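Ritmont open day, April: is a home fair worth the train fare?

I went to the Ritmont open day because a flyer promised "real rooms, real clutter, real answers." I have been to enough of these to know that real rooms usually means a beige sofa with one book on it. Tickets were free, parking wasn't, and the coffee was the kind that comes out of a big silver urn and tastes like the urn.

The building is an old warehouse behind the Mistgate bus stop. According to the man on the door they had let in over 800 people by lunchtime. Maybe so. I never had to wait for anything except the restroom.

The first hall was storage boxes. Panemix had the largest stand and was selling a set of stacking bins for 100 dollars, which is a lot for bins. I asked what happens when the lid cracks and was told the lid doesn't crack. I wrote that down.

Past the bins were the tabletop corners, a row of small setups where the idea was that you look at a few everyday things and think about where they ought to live. The corner I spent the most time at had a blue-green cloth surface and a woven folding screen behind it. 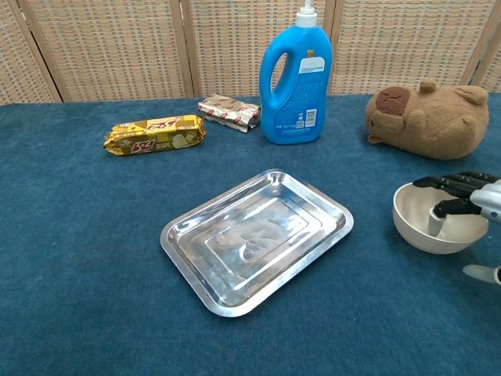 Snacks, a blue pump bottle and a capybara, all at the back of the table.

I'm not convinced by the theory. The sign said that things used every day belong within arm's reach and everything else goes to the back. Fine, but then why is the bottle back there with the toy? I'd also keep food well away from anything with a pump on it, and I said so to the woman handing out leaflets. She agreed with me and gave me a leaflet, which didn't mention it.

The screen I did like. It hides whatever is behind it and lets the place feel less like a warehouse. Bepari sells something close to it at 255 dollars, and I sat down when I heard that. You can get a used one for far less if you're patient and don't mind a wobbly hinge.

The cloth surface is another matter. It looks good and it would be quiet if you set a dish on it. I would give it a week in my house. Carpet and soap don't mix, and crumbs go into that sort of thing and stay. 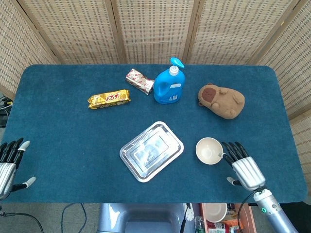 Is a metal tray worth having on a table like this?
It's the one thing I'd buy, as long as it has a raised rim, because a drip from a bottle stays on the metal and you can rinse it off in the sink.

The afternoon talk was called "The Calm Table" and ran long. The speaker claimed that most homes own 200 things they never touch. I asked where the number came from and got a smile. There were some useful bits in it, mainly about giving small bowls one job and sticking to it, so keys or snacks but never both.

I left before the prize drawing with two leaflets, a tote bag and no bins. If they run it again next April I'd go for the tabletop corners and skip the first hall. Bring your own coffee. The last bus from Mistgate goes at 5:40 and it was early.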